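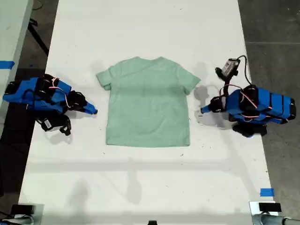 Two blue robot arms and one green T-shirt. The arm on the right has a small camera at its wrist.

How does a robot hold a T-shirt?

Pick up a T-shirt from your bed. Easy, yes? Your fingers feel the cloth, they pinch it, and you don't think about it at all. For a robot this is a hard job. A cup always keeps its shape, but a shirt bends and slides and makes wrinkles in new places every time.

At the Prinside workshop, people test which kind of gripper is best for clothes. A gripper is the hand of a robot. Most grippers have only two fingers, so they work a little like the tongs in your kitchen.

The first gripper in the test is called Pleretti. It has hard, thin tips. Thin tips can go under the edge of a sleeve, but sometimes they push the cloth away before they close. The second one is called Gesance. Its tips are soft, like an eraser. They hold the cloth well, but they are thick, and a flat sleeve is difficult for them.

To be fair, each gripper gets the same shirt and the same number of tries. In January the testers made 39 tries with each one. Pleretti picked up the sleeve 29 times. Gesance did it only 11 times - but when it had the sleeve, it almost never dropped it!

What does the camera do?

A camera on the wrist moves together with the arm. When the gripper comes near to the shirt, the camera comes near too, and the computer gets a close view of the cloth. A camera that hangs high over a table sees the whole shirt, but the arm can get in its way. The testers want to compare both kinds next.

Try it at home

Put a T-shirt flat on a table. Take a pair of kitchen tongs in each hand and ask a friend to do the same with two wooden spoons on another shirt. Who can fold the sleeves first? Now close one eye and try again. Is it harder to know how far away the cloth is?

Words to remember
Gripper: the part of a robot that grabs things.
Wrist: the place on the arm just before the gripper.
Motor: a machine part that makes the arm move.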